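# Evaluating the Skollo Simulation Kit for Door-Opening Tasks

Zakhar Hrynyshyn and Afroza Sarkar

## 1. Background

Our lab section needed a way to practice manipulation tasks without waiting for time on the one real arm. Stenmont sells a simulation package called Skollo, and the department had a one-semester trial license. We were asked to try it on a single task and report whether it was worth buying. We picked doors.

## 2. What the kit includes

Skollo comes with a physics engine, an arm with a two-finger gripper, and a library of household scenes. The door set has 17 models with different handles, panels, and backplates. Each one loads from a short text file where you set the hinge friction, the latch force, and the starting angle. Scripts are in Python.

The manual is 434 pages long and has no index. We used the search box in the PDF for nearly everything. The chapter on contact settings is good. The chapter on cameras describes an older version of the menus.

## 3. Setup

Installation took most of a Tuesday. The license tool would not run on the lab machines until Afroza moved it out of the shared drive. After that we had no trouble with it.

We wrote one controller with four stages: approach, close, turn, pull. We kept it the same for every door so that we were testing the kit and not our own tuning.

## 4. Trials

We ran 733 trials over the semester. Lever handles were easy and we stopped spending time on them early. Knobs took up the rest of the work. The default finger friction was too low, and in many of our early runs the fingers slid around the knob during the turn stage. Raising the friction value helped. So did slowing the wrist.

The approach stage mattered more than we expected. If the gripper came in too far to one side, one finger touched first and pushed the wrist out of line. We added a check that holds the gripper with the fingers open on either side of the knob before the close command is sent.

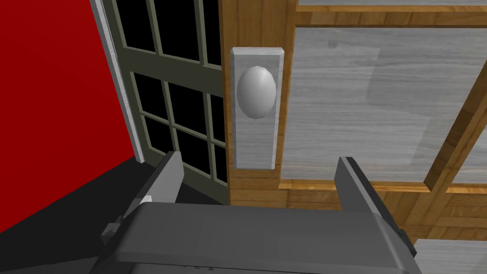

## 5. Problems

- The simulator crashed six times, always while switching scenes.
- Oval knobs use a simpler collision shape than the one drawn on screen, so contact can start a little early.
- Log files do not record the friction settings. We had to write them down by hand.
- Stenmont support answered our first email in a day and never answered the second.

## 6. Recommendation

We would buy the small lab license, but not the full one. The extra scenes in the full license are kitchens and offices that our course does not use. Before next semester, someone should write a two-page setup sheet and save our friction values with it. Our controller and notes are in the course folder under "doors."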